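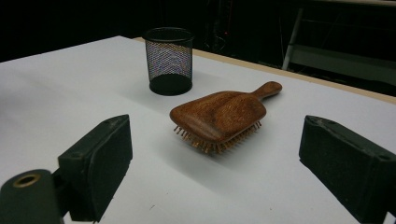 Storing long-handled items upright: report on the hairbrush and cup task
Tươi Từ and Man-sik Choo
Supervisor: Ilze Kazlauskienė
September 23, 2025

1. Background

Our project looks at how small personal items can be kept on a shared desk or dressing table without taking up much room. The first half, finished in April, dealt with flat items such as combs and nail files. This half deals with one harder item, a wooden paddle hairbrush, and one common container, a black mesh pencil cup.

A paddle brush is awkward to store. The head is wide and the handle is thin, so most of the weight sits at one end. Left on a table with the pins down, it rests on the pin tips and the back of the head faces up. In a drawer the pins catch on other things. We wanted to know if a cup made for pens would do the job.

2. Set-up

We worked on a white board laid over a table. The board gave us a plain, even surface and made it easy to put things back in the same place between attempts. The cup stood near the far side, and the brush started in front of it, pins down. Nothing was fixed to the board.

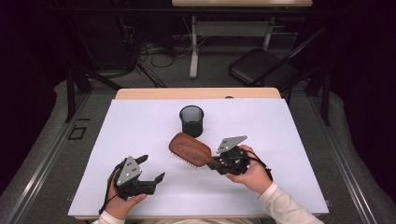 The brush was to be held by the handle and kept clear of the board while it was moved. We agreed on this early on, as dragging it over the surface would put a load on the pins and could bend them. The cup was not to be held down or steadied.

3. What we looked at

There are two ways to stand a brush in a cup. With the handle down, the head sits above the rim and the brush is easy to recognise, but the weight is high. With the head down, the weight is low — provided the head fits through the opening at all. We wrote up the handle-down method first because it suits more brushes.

Fereshteh Jafarzadeh suggested putting something heavy in the bottom of the cup. We have left this for the next stage, as it changes the container and would need its own set of notes.

4. Limits

We used one brush and one cup, so our notes should not be read as advice on every kind. A round brush, or a taller cup, would need to be looked at separately.

5. Still to do

Write up the head-down method.
Measure the cup opening and the widest part of the brush head.
Ask Đạt Kim for the spare cup from the Brinasley store cupboard.
Add the drawing of the desk layout as an appendix.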